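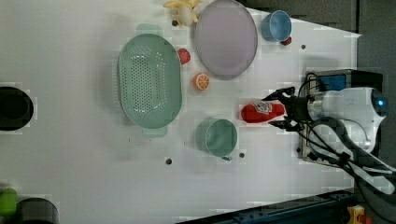 The table at Plodholm, with the small kitchen laid out.

Roxana Furtună kept the small kitchen in a box that once had winter boots inside. On the lid she had written the word Brorkis, the name of a restaurant that never existed. Her daughter invented it when she was five, and she was the cook, the waiter and also the angry guest.

Now the daughter lived in another country and Roxana lived in Plodholm, in apartment 418, where the walls were thin and the neighbors were polite. In February a new family came to the same floor. The mother was called Jeptoo Lukumay. She had a boy who did not speak to strangers.

"He speaks at home," said Jeptoo. "He speaks a lot. Outside he closes like a door."

"I have a door like that," said Roxana. "In the bathroom. One must lift it a little."

She did not know why she said this. Her jokes in Moldovan were good, her mother used to say so, but in the new language they came out with the wrong shoes on.

On the next visit she took the box from the closet and put everything on the white table. She had forgotten how much the colors were like candy. The green colander was bigger than she remembered, and the purple plate had been her daughter's favorite, because on it any food looked like it came from the moon. There was the strawberry, and the slice of orange, and the banana already peeled, so that the cook could save time.

The boy stood near his mother's coat and looked.

"The restaurant is open," said Roxana. "But the cook is gone. I can only be the guest."

She sat down and waited. She waited for 10 minutes by the clock over the stove, and it was hard, because she was a woman who liked to fill a silence with cookies. Jeptoo wanted to say something to the boy and Roxana shook her head.

At last he came. He took the strawberry and put it on the plate. He looked at it for a long time and took it away again. He put the orange slice in its place. Then he pushed the plate across to her.

"How much does it cost?" asked Roxana.

The boy thought. He held the ketchup bottle against his chest with two hands.

"Thirty," he said.

"Thirty! For one piece of orange?"

"With ketchup," said the boy.

Jeptoo turned to the window and stayed there, very straight, with her hand over her mouth.

Roxana paid with buttons. She ate the orange with much noise and complained that the soup was cold. The boy brought her the green mug and told her there was no soup today, there was only tea, and the tea cost 11.

In the evening she called her daughter.

"I was at Brorkis," she said. "They have a new cook. He is very expensive."

"Did you leave a tip?" asked her daughter.

Roxana looked at the buttons, still on the table by the mug.

"I will bring it tomorrow," she said.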